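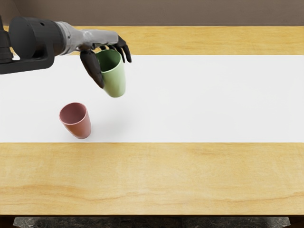 Aldana Retamal objected, when she read the first draft of this section, that a flash on the dark side of the Moon should not be called an impact if only one telescope recorded it, even when it lasts for several video frames. We accept this objection, and the selection described below was changed to follow it. The earlier version allowed single-station events if they were bright enough, and this gave a list which was longer but difficult to defend.

4.2 Selection of candidate flashes

The two stations, Plendberg and Londex, observed the same part of the lunar disk during 79 hours of common time. The sky was clear at both places for all of these hours; periods with thin cloud at one station were removed before the search. The detection program Tristasel reads each video file separately and does not know the result from the other station. It marks a point when the signal rises above the local background in at least one frame, and it gave 369 candidates in total.

Most of them were rejected at the next step. Cosmic ray hits on the detector are sharp and appear in one frame only, so they have no partner in the second video. Satellites are more troublesome. A slowly rotating satellite can reflect sunlight for a very short moment and look like a fixed point, and its track before and after may be too faint to see. For this reason we compared the selenographic position measured at the two stations. A real impact must fall on the same place of the surface, within the error of the limb fit, while a satellite is shifted by parallax.

After this comparison 49 events remained. Domingo Zúñiga and Yaqin Lei inspected them independently, and they disagreed on two, both close to the terminator, where the scattered light is strong. These two are kept in the table with a mark but they do not enter into the rates of Section 5.

Figure 4. Simulated robot arm holding a pale green cup above a white mat; a pink cup stands on the mat.

4.3 Timing

The clocks were compared with a GPS signal at the start and the end of every session. At Londex the time is inserted in the video itself. At Plendberg it is written in a separate file, and in January this file had a constant offset of 20 milliseconds, which we corrected. The offset is smaller than one frame and has no effect on the matching, but it does matter for the decay times of the brighter flashes. Following a suggestion of Abelardo Quezada, we repeated the fits without the January data and the mean decay time did not change within its error.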